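Breakfast, or the lack of it

Up at 5 again. April and still dark, why. Coffee first, then standing at the counter eating toast over the sink like a raccoon. Stamatia says I should sit down for meals. Stamatia doesn't have my bus.

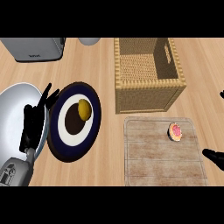
What I'm trying this month

Sitting down. That's it, thats the plan. 15 minutes, phone in the other room. Did it four mornings so far, missed two. Fruit if there is any. Pastry if Pirmin has been to Koutsoukos, and he usually has.

Weird thing, I'm less hungry at eleven. Also less mean. Bogdan noticed befor I did.
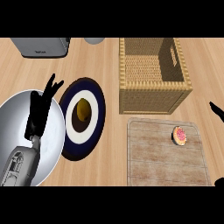
2 min read

Next up is lunch, which is a mess. Desk, crumbs in the keyboard, somebody always calling. Might try the bench out back when it warms up. Anyway, bus in ten, gotta run. Tell me what you eat before 7, I need ideas that aren't oatmeal.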